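Dull patches and black scuffs on a workroom floor, how do I get it looking even again?

Peadar Ní Mhurchú

Hello all, I've been reading along on Mustitora for ages and have fixed a dripping faucet and two sticky windows thanks to you lot, so now I'm back with something bigger. It's the floor in our workroom. The room is 430 square feet, with sheet vinyl down on a concrete slab, and it gets a good deal of traffic. Chairs roll, carts roll, people come in from the parking lot with grit on their shoes, and in December there's salt on top of all that.

I have two kinds of trouble. First there are black scuffs, mostly short curved ones, near the door and along the side where the heavier things get dragged about. Some come off with a thumb if you're patient and some don't budge at all. Second, and this bothers me more, there are dull patches. The floor was put down by the people before us and I think it had a polish on it at some point, a Siltov one going by a half-empty jug I found in the closet. In the corners it still has a lovely low shine. In the middle it looks tired and a bit gray no matter how much I mop, and when the late afternoon sun comes in sideways you can see every swipe of the mop as a long streak.

I've been using hot water and a good glug of dish soap, because that's what my mother did with every floor she ever owned. Is that the trouble? And would I be mad to try to strip the whole thing myself, or can the scuffs and the dull bits be dealt with separately? I don't mind hard work, and I can have the room to myself for a weekend, but I'd rather not spend a fortune or make it worse. All advice gratefully taken, including being told off about the dish soap.

Ferreira

Oh, you are going to get told off about the dish soap, I'm sorry! But gently, because I did the very same thing for years in my own sewing room and only stopped when a friend who cleans a school hall (4000 square feet of it, bless her) came over for coffee, looked down, and made a face.

Dish soap is made to hang on to grease, and on a floor it leaves a thin film. You can't see the film, but the dirt from everybody's shoes sticks to it, and then you mop that around with more soap, and after a while you get the gray look you're describing. The streaks in the afternoon sun are very likely the same thing. So before you even think about stripping, I'd spend one morning just getting the old soap off and see what you have left. You may be pleasantly surprised, I certainly was.

What I do is this. Sweep first, and then vacuum as well if you can, with the hard floor head, and go slowly along the baseboards where the grit collects. If you mop over grit you're more or less sanding the floor, and I suspect that's a good part of your dull middle. Then fill one bucket with warm water and a neutral floor cleaner. I use Conance, but any that says neutral on the bottle will do, and please do measure it, a glug is always more than you think. Have a second bucket with plain water for rinsing out the mop. Wring it until it hardly drips. Work backward toward the door in patches you can reach without stepping, and change the water when you can't see the bottom of the bucket. On my floor I changed it 4 times and was ashamed of every one of them.

After that, go over the whole thing again with plain water only. People skip the rinse because their back hurts by then, and I do understand, but the rinse is what takes the film away.

For the scuffs, try these in order, and stop as soon as one works:

A clean dry tennis ball, or a pencil eraser for the little ones. Rub, then wipe up the crumbs.
A damp cloth with a bit of baking soda, rubbed lightly and rinsed off.
A dab of mineral spirits on a white rag, with the window open, and wipe the spot with cleaner afterward. Try it somewhere hidden first, as it can take the shine off.

I would leave the melamine sponges in the cupboard. They do lift scuffs, but they're a very fine abrasive, and you'll trade a black mark for a pale one that catches the light.

If the middle is still flat once it's clean and dry, then the old polish has simply worn through there, and you're into stripping and recoating. It's a long day but perfectly possible in a room your size. Let us know how the first morning goes!

gus_in_the_basement

just put a rug on it

Odile Wren

I agree with nearly everything Ferreira wrote and would only add some bits about the stripping, as I've done it in a workshop with much the same kind of traffic.

Do find out whether it's a polish floor or a no-wax floor before you buy anything. Put a spoonful of diluted stripper in a corner, wait the time it says on the jug, and scrape with an old plastic card. If you get a milky sludge, there's polish there. If you get nothing, leave the stripper in the shop, because on bare factory vinyl it won't help you and might well cloud it.

When you do recoat, thin coats, thin coats, thin coats. My first go was one thick one and it dried with ripples in it like a pond. Pour the polish into a tray, use a flat microfiber pad kept only for this, and do the edges before the open part. Let each coat dry until it doesn't feel tacky under the back of your hand. Turn off any fan that blows straight at the floor, too, as it pulls dust and hair into it (I have a dog hair preserved by my bench forever).

As to the scuffs coming back, look at what rolls and what gets dragged. Soft wheels on the chairs, felt under anything that stands still, and a proper mat inside the door, long enough that everyone gets a couple of steps on it. I shake mine out every evening when I lock up, and it's astonishing what comes out of it in winter.

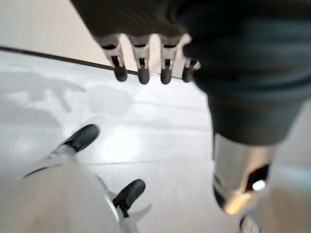
How long should I keep people off the floor after the last coat of polish?

Overnight is enough for walking on it in socks or clean shoes, but give it a full day or longer before anything on wheels goes back, and hold off on wet mopping for the first week. Dust mop it in the meantime. If the room is chilly or damp, add some extra time on top of whatever the jug says. And lift the furniture back in with someone at the other end, please, don't slide it, or you'll be asking about scuffs again by supper.

Comments

Peadar Ní Mhurchú: Thank you both so much (and Gus, I suppose). I did the first morning and went through more buckets than I'd care to admit. The streaks are gone! The middle is still flatter than the corners, so I did the spoonful test behind the door and got plenty of sludge. Stripping it is, once I've talked somebody into helping with the furniture.

Ferreira: So glad to hear it. Wear old shoes with a good grip when you strip, it's as slippery as a skating rink while the stuff is down. And don't rush the rinse!

hattie_k: Does the tennis ball trick work on sealed wood as well? I've got marks all down my hallway and I'm scared of the mineral spirits.

Odile Wren: The tennis ball is fine on sealed wood, Hattie, just go lightly and along the grain. I've done my own stairs that way.

gus_in_the_basement: still think a rug

Contact us | House rules | © Mustitora community help | Back to top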